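Captaining a goalkeeper and other things I did this season

04/06/2026

Right, the fantasy league is finally over, I've had a couple of weeks to sulk about it, and I think I'm ready to talk.

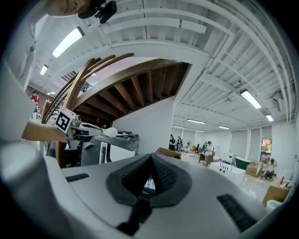
I finished 14th. There are 26 of us in the Jikcombe league so that's the wrong side of respectable but well clear of the forfeit (bottom place has to wear the old Zaletbridge away shirt to the summer barbecue, and it is a very tight shirt). At Christmas I was 2nd. Second! I had a screenshot of the table as my phone background until the middle of January, when looking at it started to hurt.

So what went wrong? Mostly me. I'd had a lovely autumn with a cheap back line and all my money up front, and then everybody up front got injured or dropped or sent on loan within about a fortnight, and I panicked. I used my wildcard in a motorway services on the way back from my sister's. Don't do that. I had a sausage roll in one hand and I brought in three midfielders from the same team because I'd half heard someone on the radio say they had a nice run of fixtures. They did not have a nice run of fixtures. They had a nice run of fixtures in March, and by March I'd sold all three of them.

The goalkeeper thing deserves its own paragraph. It was a double week, my keeper was playing at home twice against sides who couldn't score in an empty net, and I convinced myself that two clean sheets plus saves plus a possible bonus was a safer bet than the striker everyone else had. I even wrote it out on the back of an envelope with the sums! He let in four in the first game and was on the bench for the second. The striker got a hat-trick, obviously. I got more messages that evening than I did on my birthday.

Noura Nassar won it, by the way, for the second year on the trot. I've asked her how she does it and the answer is very boring: she picks her team on a Thursday night, she makes one transfer a week if that, and she never looks at the scores until all the games are done. She didn't take a single points hit until April. I took so many that I added them up last night with a glass of wine and they came to roughly 200 points, which would have put me fourth. FOURTH. I've checked it twice and I wish I hadn't.

Her other trick is that she doesn't pick anyone from the team she supports. I've always thought that was a bit joyless but I'm coming round to it. I kept hold of our left back until February out of pure loyalty and he gave me an assist and a red card.

A few of you asked about the spreadsheet I was banging on about last summer (the Iyer method, named after the lad at my old work who first showed it to me). It's a points-per-million thing with a bit knocked off for away games and rotation. I still think it's good for picking your first team and your bench. I stopped filling it in by October, so I can't very well blame it for what came after. I'll tidy it up and put it on here before the new season, along with the sheet for working out which weeks to save your chips for.

We've also had the annual row about the rules. Half the league wants to go over to the Rutex app because it lets you do live drafts, where only one person can own each player, and the other half (the half that's been winning) wants to stay exactly as we are. I'm for the draft. I think it'd be a laugh to get everyone round a table in August with crisps and a big list, and it'd stop the thing where all of us have the same eight players by week ten and the whole season comes down to captains. The vote's still open in the group chat so if you're in the league and haven't replied, please do, I've nagged twice already.

Plans for next year, then. No transfers on a Friday night. No early wildcard. Keep a bit of cash in the bank for when prices go up. And I'm having a proper playing bench this time, after losing count of the weeks I had a reserve keeper and two lads who hadn't kicked a ball since pre-season sat there giving me nothing.

Team name suggestions in the comments please, the puns are getting thin and I'm not using the rude one again, my mum reads this.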